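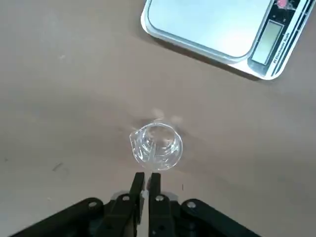
The false promise of the perfect cup

2018-08-22

At some point in the past few years, making coffee at home became homework. You can no longer put a spoonful in a pot, pour on hot water and read the paper while it does whatever it does. You must weigh the beans and the water, and write down the time. If the result tastes bad, the fault is yours, and there is a forum where strangers will tell you so at length.

I came to this in February, when a friend served me a coffee so good that I asked what she had done. The answer took most of the afternoon. Her grinder had 14 settings, of which she used one. Her water came from a bottle, to which she added a pinch of minerals from a sachet. By the end I owned a reading list and the faint sense that I had been wasting my mornings.

So I tried it. I bought beans from Humgate, a roaster whose bags carry more print than most medicines, and followed the card that came with them to the letter. The card wanted water at a temperature my kettle has no opinion on. It wanted a bloom, a swirl and a pause. The coffee was fine. I made it again the next day, the same way as far as I could tell, and it was sour.

The people who sell all this have an explanation, and it always leads to the next purchase. If the cup is sour, the grind is uneven. If the grind is even, the water is hard. Soften the water and you learn that the beans were roasted too long ago, or not long enough ago, which I had not known was possible. The Tarach grinder, much admired by people who post photographs of their worktops, costs £687. I have owned cars that cost less, and one of them got me to Fomley and back every day for a winter.

Does it make better coffee than a grinder at a tenth of the price? Perhaps. I went to a tasting at the Sandhu café in Fomley, which had set out to settle the matter. There were 69 of us, cups were handed round without labels, and we marked our favourites on slips of paper. The expensive grinder won by a few votes. The organisers were delighted. I noticed that the cups had gone round in the same order for everybody, with the expensive one first, when we were all keen and the coffee was hottest. When I raised this, I was offered a biscuit.

I don't think anyone was cheating. They had spent a lot of money and wanted it to have been worth spending, as we all do. But it is hard to take a hobby's talk of precision seriously when the precision stops at the moment of asking whether any of it works.

Some of it plainly does. Fresh beans taste better than stale ones, and grinding them yourself helps. Weighing the coffee stops you making it twice as strong one day as the next, if that bothers you. All this was known to anybody's aunt with a hand mill and a decent shop nearby, and it fits on the back of an envelope. Everything beyond it seems to me to rest on claims that are rarely tested and, when tested, tested by the people selling the answer.

There is also the question of what a recipe is for. The Humgate card assumes one correct cup hiding inside the bag, and a customer who either finds it or fails. But people like different things. My father, who is 67 and has drunk instant since before I was born, tried my best effort and asked politely whether there was any milk. By the card's standards he ruined it. He also finished it, which I did not.

The defence I hear most often is that the ritual is the point. I have some sympathy with that. Plenty of pleasant things are slow and a bit silly, and nobody asks a man who builds model ships whether he could get a boat more quickly. If you enjoy standing at the counter with a timer before work, good luck to you. But then sell it as a pastime, and drop the talk of extraction yields and the charts with the shaded box in the middle – a chart makes a preference look like a finding.

I have kept a few of the habits. I still grind the beans, in a cheap machine that sounds like gravel in a drum. I weigh them when I remember. The sachets of minerals are at the back of the cupboard behind the lentils, and the card went out with the recycling. Most mornings the coffee is good, and some mornings it's a bit sour, and I drink it anyway.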